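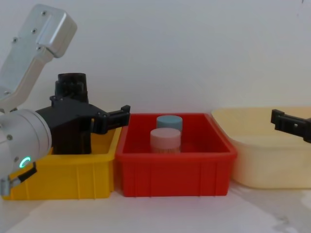

Two arms over three bins at the Hitby recording site. The toothpick containers are in the red bin.

The sorting task that Irnmont calls its baseline has three plastic bins, two arms and a handful of household goods. A person steers the arms while software logs joint positions and camera images. Each completed pass is one example. The learning system is later asked to reproduce the motion from the images alone, with no list of steps and no model of the objects.

Ga-eun Kwak runs collection at Hitby, a single-story building on the edge of an industrial park. Her target for the baseline task is 536 accepted examples. An operator is scheduled for 300 seconds per attempt, including the reset, and works in blocks of 8 attempts before changing places with someone else. Past that point, Kwak says, the recordings get worse in ways that are hard to filter. The motions become faster and more alike, and the pauses that show where an operator was judging a distance disappear.

"A tired operator gives you clean data," she says. "It looks excellent. Then the policy trained on it can't recover from a small miss, since it has never seen one."

Small misses are therefore kept. If a finger touches a rim, backs off and tries again, the example stays in the set with a tag. If an object is dropped outside the bins, the example is removed. The dividing line was argued over for most of December and is now a page and a half of written rules.

The goods are chosen for what they do to a gripper. Toothpick containers are round, smooth-sided and narrow enough to stand close together, so a finger has to enter the gap between two of them without pushing either one over. Garbage bags on the roll are harder to specify. The ends are crumpled, the film is glossy, and the highlights move as the camera moves.
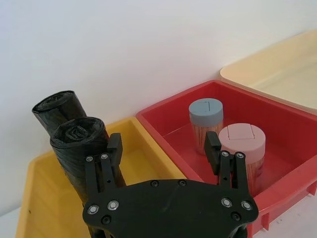
Dong-geon Yoon, who maintains the training code, prefers the wrist cameras for this kind of item. In his tests, a model given only the chest-height view located the correct bin but closed its fingers too early or too far to one side. With the wrist views added, the grasp improved and the approach became slightly slower. He considers that a fair trade. The chest-height view is still needed for the parts of the task where both arms are working at once, as neither wrist camera can be relied on to show what the other arm is doing.

Synchronizing the streams took longer than either of them had planned. The cameras and the arm controllers keep separate clocks, and an offset too small to notice on playback is enough to teach the system to close its fingers late. The present logger, a package named Gondgate, stamps every image and joint reading against one reference clock and rejects the recording if any stream drifts beyond a set limit. It went into use with 5 known faults, all of them documented, one of them still open.

Resets receive the same attention as the recordings. Before each attempt the operator reads a card that gives the starting bin for every item. The cards are shuffled by a script so that no bin becomes the usual home of any object. Early in the project the operators had chosen the starting layouts themselves, and the resulting model reached for the red bin whatever was in it.

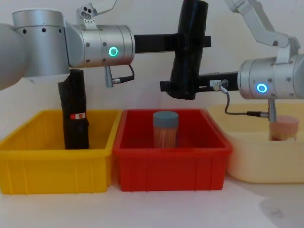

The bins themselves stay in a fixed order during baseline work. Changing the order is a separate condition, recorded later and stored apart, and Kwak is strict about not mixing the two. A set that varies everything at once is difficult to diagnose. When a policy fails on it, there is no way to tell whether the cause was the object, the layout or the lighting.

Yoon would like more variation sooner. He points to a smaller trial at the Pawłowska site, where operators moved the bins by a hand's width between attempts. The model trained on those recordings scored lower on the standard layout and higher on every other one. Kwak accepts the result but wants it repeated with the current logger — the Pawłowska recordings predate it — before the protocol is changed.

Review is done by a second operator at double speed, with the tags hidden. Where the reviewer and the original operator disagree on whether an attempt should be accepted, the recording goes into a queue that Kwak clears herself at the end of each block. Most of the disagreements concern releases: whether a container was set down or let go slightly above the bin floor. The written rules allow a short drop, and the next revision will give it a figure in millimeters.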